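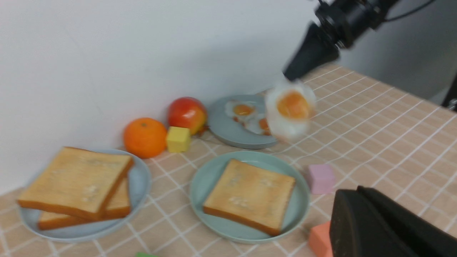

Tahira Chaudhry wants to know whether the arm can clear a whole breakfast yet, and the answer for this report is almost! It picks up the toy eggs now, which it plainly refused to do in the spring, and we are all a bit giddy over it (forgive us).

Your grant has bought us a second gripper, a decent power supply and a great many evenings at the Drastton workshop. We have spent $1,692 of the $2,521, and the receipts are in the blue folder if you'd like them. Toast is still the trouble. The slices lie so flat that the fingers skate over them, so Ilham is filing new fingertips, and I've slowed the approach down until it's frankly dull to watch.

By December we hope to have it setting out plates as well as food, and we'd love you to come by and have a go yourself.

With thanks as ever,
Dilwyn Samuel

Comments
Shoaib Sethi: Try softer pads before you file any more!
Ikhsan Khoo: Can I borrow the old gripper for Jalik?

Recent reports
Rewiring the Grewal bench
Erkex arm, part 2
Workshop heating, again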